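Folding Little Clothes: Your Questions

I'm Kalliopi Kokkinos, and I love folding small shirts. Your mail since January has been wonderful – keep it coming!

Do I need a table?

Not at all! I fold on the bed, right on top of a soft blanket. Spread the piece out and get to know its creases first.

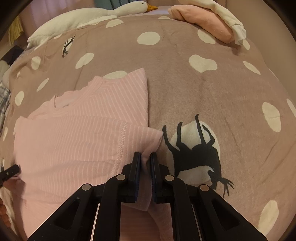
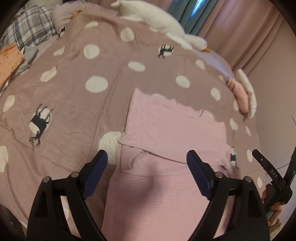

Which way should stripes or ribs run?

Up and down the body, if you can manage it. They make a great guide for your fold lines. Once the sleeves are tucked in, let the lines shift wherever they like.

My sleeves always pop back out. Help!

Short sleeves do that! Fold each one flat across the back, smooth it from the shoulder seam outward, then bring the side over it.

Can I leave a fold a bit crooked?

Please do. Mine go into a Pusis drawer basket, standing on edge, and a wavy top edge bothers no one in there.

How many shirts fit in one drawer?

I once folded 157 pieces for the Cletdale clothing swap, and they filled four drawers. Baby sizes take far less room – you'll be amazed!

Do you fold pajamas the same way?

Tops yes, bottoms in thirds.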